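From: Levente Gál
To: home-games list
Date: Jul 2, 2020
Subject: Re: Sorting chips back into the case

Chiharu Amano wrote:
> My set came back from the June game with all the colors mixed
> together and I can't work out the layout again. Do you fill the
> case by color or by value? Also, where do the dealer buttons go?
> The foam in mine only has slots for chips and one pocket for cards.
>
> Chiharu

By color. Values change from game to game and the colors don't, so a case sorted by value has to be redone whenever the blinds change.

Tip everything into open bins first and work from those. Fill the long slots at the back before the front ones, one color per slot, and press each row toward the same end so that any gap is at the other end. A short row is then easy to spot. If a row leans, the lid won't latch. My slots take up to 49 chips, but the last few go in tight and I stop at 44.

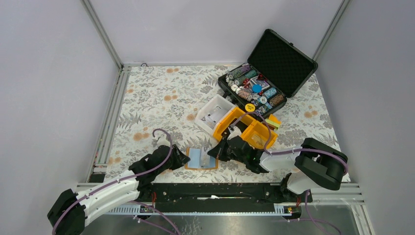 Poker case with the lid up, bins in front. Purple and grey in the far slot, green in the next one.

White goes at the left end. I don't bother lining those up, as they are the first out at every game. Light blue and brown are kept as separate stacks on the right.

On the buttons: I have no slot for them either. The flat discs can sit on top of the cards or chips, provided the lid still closes without force. If it doesn't, put them in a small bag and carry that separately. Dice go in beside the cards. Check that none has slipped under the card pack - it lifts the deck just enough to mark the foam.

Vanderleia Quintana asked off list about replacement foam. Szekeres used to sell it cut to size, but I don't know whether they still do. Measure the inside of the rim before ordering, not the outside of the case.

One question back to the list: has anyone found a cleaner that doesn't lift the print on the yellow buttons? Mine has had plain water only.

Levente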